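# About Zesberg

Zesberg is a small paper-finishing shop in Brernis. We prepare the printed sheets that go out with furniture: assembly steps, parts lists, care notes and the long heading strips used on display boards. Our customers send us the artwork and we send back sheets that are trimmed, folded, sorted and ready to go in the carton.

Most of the work is done by hand at tables. We have a printer and a power cutter for the larger runs, but the orders we take are usually too small or too mixed for a big print plant to want them. A typical order is a few sets of instructions for one piece of furniture, in two or three page sizes, with a heading strip for the store.

## Where we started

The company began in a back room on Troncoso Street, folding instruction leaflets for one furniture store. The store had its leaflets printed out of town, and they arrived flat, in the wrong order and with the margins still on. We offered to sort them out. The first job was 40 sets and took two evenings.

Other stores asked for the same thing. After a while we bought a printer so that we could replace a spoiled sheet without waiting for the printer out of town, and from there it made sense to do the printing as well. We stayed on Troncoso Street until the lease ran out, then moved to our present unit on the other side of Brernis. It has better light and a loading door. There are now 9 of us.

## What we do

- **Instruction sheets.** Printed from your file, trimmed to size and put in order. We can fold to fit a hardware bag or leave the sheets flat.
- **Heading strips.** Tall or wide strips with the product name at one end and blank space for the store's own notes or prices.
- **Care and warranty cards.** Printed on plain or heavier stock.
- **Replacement sheets.** Single pages for sets that have lost one. We keep customer files for this.
- **Collating and stapling.** By hand, including long sheets that don't fit a regular stapler.

We don't do business cards, wedding stationery or anything on fabric. We get asked about all three, and there are other shops in town that do them well.

## How an order goes through

When a file comes in, we print one copy and read it. We are looking for pages out of order, part numbers that don't match the drawing, and text that runs too close to the trim. If something looks wrong, we call before printing the rest. Customers sometimes tell us to go ahead anyway, and then we do.

After printing, the sheets go to a table. Longer pieces are separated, squared up and checked at the head, where the product name is. A heading that has been cut a little off is easy to miss when the sheet is lying in a stack, so strips get picked up and looked at one at a time. Finished work is boxed with the approved proof on top.
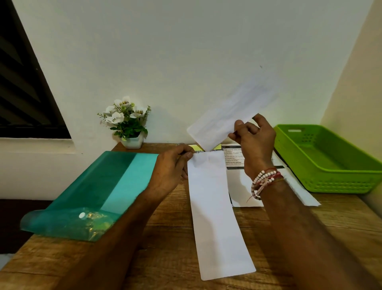
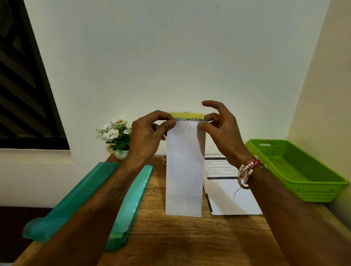
*Long paper strips in hand at the table, with the potted flowers at the back.*

## The room

The unit is one large room with a small office and a sink. The tables are wood and fairly plain. We prefer wood to the steel benches that came with the unit – paper slides around on steel, and the benches were cold to lean on in January. They are now in the storage area holding boxes.

We use colored plastic baskets to move paper from place to place, with one job to a basket. An empty basket means that table is free for the next job. There used to be a tray system with numbered slots, but the slots were made for letter-size paper and half of what we handle is longer than that.

Visitors are welcome to come in and see their order being finished. Please call first, as the front door is kept locked during cutting. Parking is behind the building, next to the tile warehouse.

## Who we work for

Most of our customers are furniture stores and small furniture makers within a day's drive. Bedroom pieces make up the largest share: dressing tables, nightstands, wardrobes and bed frames. We hold files for 59 products at present.

Our longest-running customer is Fundgate, a maker of flat-pack bedroom furniture. We handle their assembly sheets and store headings, and we print new versions whenever a hinge or a screw size changes. That happens more often than people might expect. Old versions are marked and kept on file, so that someone with an older piece can still get the right page.

We also do a little work for schools and repair shops, mostly instruction sheets for shared equipment.

## Prices and turnaround

We quote by the job. The quote depends on the number of sheets, the number of different sizes and how much folding there is. Paper is charged at cost. There is no setup fee for a repeat order if the file hasn't changed.

Small jobs usually take 8 working days from the approved proof. Replacement sheets go out sooner, often with the next mail pickup. If you have a delivery date you can't move, put it in your first message and we will tell you whether we can meet it.

## Sending us a file

PDF is best. Please include:

1. The finished size of each sheet
2. How many sets you need
3. Whether the sheets are to be folded, stapled or left flat
4. A name and phone number for proof questions

If you only have a paper copy, bring it in or mail it and we can scan it. Drawings scan well as long as the original is clean. Photocopies of photocopies generally need to be redrawn – we can do that too, but it is quoted separately.

The office is open from 8:30 in the morning until 4:30 in the afternoon on working days. The phone is answered from the work tables, so it may ring a few times.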